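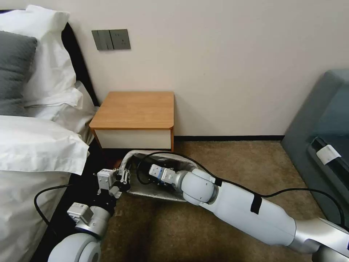
Manuels > Métiers de l'hébergement > Partie 2 : La chambre > Chapitre 4

Chapitre 4
Le chevet et ses abords

Entrez dans une chambre d'hôtel, posez votre valise et regardez où va votre main. Neuf fois sur dix, elle va vers le chevet ! On y pose le téléphone, les lunettes, le livre commencé dans le train. C'est un tout petit territoire, et c'est pourtant l'un des plus passionnants à étudier, parce que tout s'y rencontre : le lit, le mur, le sol, l'électricité et les habitudes du dormeur.

Au chapitre précédent, vous avez appris à monter un lit, du drap-housse à la couette. Nous descendons maintenant d'un cran, au niveau du tiroir et de la moquette. Prenez un chevet bas, à plateau façon bois et façade de tiroir blanche, avec un bloc interrupteurs et prise fixé au mur juste au-dessus. Un tel coin se remet en ordre très vite, à condition de travailler de haut en bas : le bloc mural d'abord (chiffon sec, jamais de pulvérisation directe), puis le plateau, puis la façade du tiroir, la plinthe et enfin le sol.

Le sol, parlons-en ! Une pantoufle blanche sur une moquette beige se remarque à peine, et l'aspirateur la pousse volontiers sous le lit. On ramasse donc les chaussons avant de brancher quoi que ce soit, on les réunit par paire et on les place parallèles au lit, la pointe vers la pièce.

À la résidence Vallora, qui nous servira de terrain d'étude jusqu'à la fin de la partie 2, chaque étage compte 12 chambres et le chevet a sa propre ligne sur la fiche de contrôle. Vous verrez comment cette fiche est née et vous rédigerez la vôtre.

Dans ce chapitre, vous apprendrez à
- reconnaître les revêtements courants et choisir le produit adapté ;
- ordonner vos gestes autour du lit ;
- traiter les effets personnels d'un client en séjour.

Mots clés : chant, plinthe, recouche, chambre à blanc

Avant de commencer, dessinez de mémoire votre propre chevet, avec tout ce qui traîne autour. Gardez la feuille, elle resservira à la page 594.

À lire aussi
Chapitre 3 : Faire un lit, défaire un lit
Chapitre 5 : Penderies et rangements
Étude de cas : les textiles Cozma
Fiche 23 : Détacher une moquette claire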